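The odds-and-ends drawer (and the worktop that feeds it)

I have a theory that every house has one surface where things land and one drawer where things go to be forgotten. In ours they're practically on top of each other, so whatever lands on the worktop only has to fall a couple of feet to vanish for years. My friend Josué Vasconcelos calls his the "Orkier drawer", after the shop where he bought half of what's in it!

Anyway, I had a proper go in August and these are the bits I'd pass on.

Start on the worktop and leave the drawer shut. I know, I know, the drawer is the fun part, but if the top is full you've got nowhere to put anything down. Pick up each thing and ask which room it belongs in. Parcel tape goes with the wrapping paper, toothpaste dispensers go to the bathroom (or get screwed to the wall, finally), and the sponge goes back by the taps. Your phone counts too, especially if you keep stopping to look at dinners.

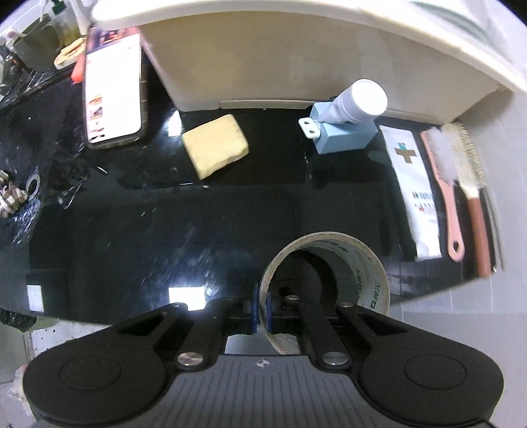
Tape, sponge, toothpaste dispenser and a phone open on food pictures.

While you've got the tape in your hand, fold the loose end under by a centimetre so you can find it next time. I used to spend ages picking at it with a fingernail. A flat bread bag tag stuck under the end does the same job and looks a bit neater.

If your worktop is dark and shiny like mine, wipe it with a barely damp cloth and then buff it with a dry one, otherwise you'll just see streaks every time the light's on.

Now the drawer. Pull it right out as far as it'll come and have 3 bags ready: keep, rehome and bin. Long things first, then scissors, then anything in a packet. Small hooks and brackets in clear bags are a menace, so write on the bag what they came off before you put them back.
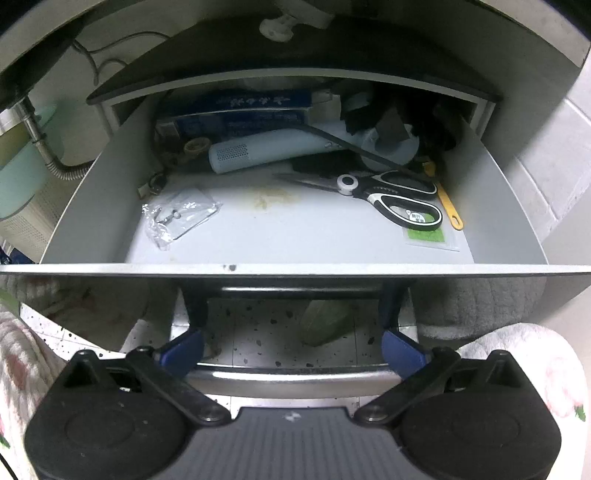
Once it's all out, look at the bottom. Old brown marks usually shift with a paste of bicarb and a drop of water, left on for ten minutes and wiped away. Mine wanted two goes. Don't use anything scratchy on a smooth drawer, it only gives the next lot of muck something to cling to.

Scissors go back last, at the front, blades pointing away from your hand. Afiq Tarigan wrote in to say he lines his with an offcut of non-slip matting from Kozan, and I've pinched that idea for the drawer below.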